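Food Storage & Home Habits
June — by Keir Tennant

3.2 What ends up in a tray, and what doesn't
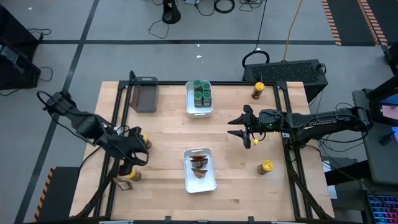 Figure 4. Jars and small items partway sorted on a butcher-block tabletop, with four green-lidded jars sharing one white tray.

I'll start with the jars, since that's where I spent most of my June. My question in this section is pretty plain: when people have a couple of trays and a bunch of small pantry stuff, what gets a tray and what gets left out on the wood? Rosaura Condori and I went through 652 written notes from the Henríquez households (she did the hard half, and I owe her a lot of coffee), and lids came up way more than I'd guessed. People talk about "the green ones" and "the yellow ones" long before they mention what's inside!

Figure 4 is a nice case of it. The green lids sit together, two by two, while the yellow-topped jars are spread out on the tabletop. I'd call that grouping by lid, though I can't rule out grouping by contents — our notes don't always say, and Rosaura leans the other way. The second tray has a little pile of brown and reddish-orange pieces, which we coded as "loose stack" under the Skasta scheme.

Flat packets gave us the most trouble. They don't stand up, they slide under things, and over 20 of the notes just call them "the other stuff." We tried folding them in with jars one Wednesday and the categories turned to mush, so they keep their own code from here on. The gray bin goes under "upright container," same as in Section 2.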